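The Cleared Counter: what happened when we stopped buying organizers
From the Coughlan House residents' newsletter, 17 September 2023

Regular readers will recall that in June this column made a modest proposal about bathroom counters. The proposal was that a person standing at a sink, half awake, should be able to put down a washcloth without knocking over eleven other things. The response was larger than anything this newsletter has had before, including the one about the bike room, and a fair amount of it was hostile.

One reader on the fourth floor wrote to say that her counter was arranged exactly as she liked it and that she would thank me to stay out of it. I have never been in it. Another wanted to know whether hair gel counted as a decoration. Azlan Jugah, who edits these pages and pays me in parking advice, suggested I stop theorizing and write up the rules properly, with the results, so people could argue with something specific.

So, the rules. Everything comes off the counter. All of it, including the thing you are about to say has to stay there. Wipe down the stone, which will be a different color underneath the soap dish than you remember. Then put back only what you touch every single day, plus one item that has no job at all. Whatever is left over goes in the cabinet or in a drawer, or goes to live with somebody who will appreciate it.

I should admit that I came to this after a long career on the other side. Over the years I have owned a rotating caddy, a bamboo riser, a set of matching glass jars for cotton balls I do not use, and a two-story acrylic tower called the Fluvard, which was sold to me as a system. The Fluvard had compartments for 14 lipsticks. I own one lip balm, and it lives in my coat. For most of a year I kept batteries in there, and a receipt for the Fluvard.

What organizers do, in my experience, is make a mess stand up straight. You still have the same six half-empty bottles of lotion, but now they are on a little stage.

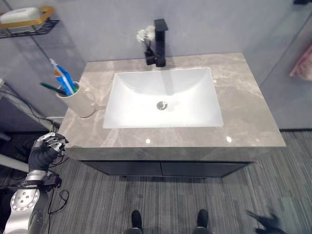 One cup, one small vase, and room to set down a washcloth.

The cup is the part people fight me on. A toothbrush holder with four holes in the lid seems more civilized, and I used one for years, until I tried to clean inside it with a chopstick and saw what came out. A plain mug with a handle can be rinsed like a dish. Toothbrush in, toothpaste in, cap down so the stuff settles toward the end you need. It leans a bit. Toothpaste has always leaned, and I have made my peace with it.

The flowers are artificial, and I will hear no more about that either. They are the one item with no job. I have tried real plants in a bathroom, and the fern I bought at Murkden Garden & Home lasted until shortly after I told people about it. A few small white stems in a dark vase next to the faucet ask nothing of anyone. They need dusting, which I had not expected, and which is best done with a hair dryer on the cool setting, pointed away from the toothbrush.

Soap has moved up in the world. Bar soap on the counter leaves that gray paste behind it, and liquid soap means a pump bottle, and a pump bottle invites a second pump bottle for lotion, and then you are back where you started. A wire shelf on the wall with a tray on it takes care of the bar. The tray catches the drips, and a gold rim makes it look as though you have guests. If you do this, buy a tray you can lift off with one hand, and rinse it whenever you do the sink.

Now a word on marble, since three separate people stopped me by the mailboxes. Do not clean it with vinegar. I know what your grandmother used. Vinegar and lemon juice will dull the polish on real marble, and the dull patch stays there to be looked at every morning while you brush. Warm water and a drop of dish soap will do it, then a dry cloth. If you don't know whether yours is the real thing, treat it as if it were. The spray sold downstairs under the name Prodik is fine on the tile, and I have no quarrel with it, but read the back of the bottle before you take it anywhere near stone.

Matte black faucets are a separate subject, and a sore one. They are very handsome and they show every dried drop of water in this building, where the water is hard enough to chew. Wipe the faucet when you wipe the basin. Skip anything scratchy, including the green side of the sponge. I have a ring around the base of mine that I put there personally, and I think about it more than I should.

Several of you asked where everything went. Under the sink, mostly. The cabinet got the same treatment as the counter, which took an afternoon and produced 2 bags for the trash and one very old bottle of sunscreen with sand still stuck to it. I put the spare things in one shallow bin on the left and the cleaning things in another on the right, with a gap in the middle so I can get at the shutoff valve without unpacking the place. The gap has so far stayed a gap. I check it, the way you check on a sleeping dog.

As for results, I can report that cleaning the bathroom sink now takes me about 3 minutes, most of it spent on the faucet. My household has had one relapse, when a jar of hair clay appeared overnight and was defended on the grounds that it was small. It now lives in the medicine cabinet. Negotiations were brief and not entirely friendly.

The swap table will be in the lobby through the end of the month for anyone parting with caddies, risers, trays and jars in clean condition. Please take off the old labels. The Fluvard is already on it, free to a good home, instructions included. Someone has put a lipstick in it, so it may be spoken for.

Next time: the junk drawer. Letters may be left in the usual box, and the resident of the fourth floor is welcome to write again.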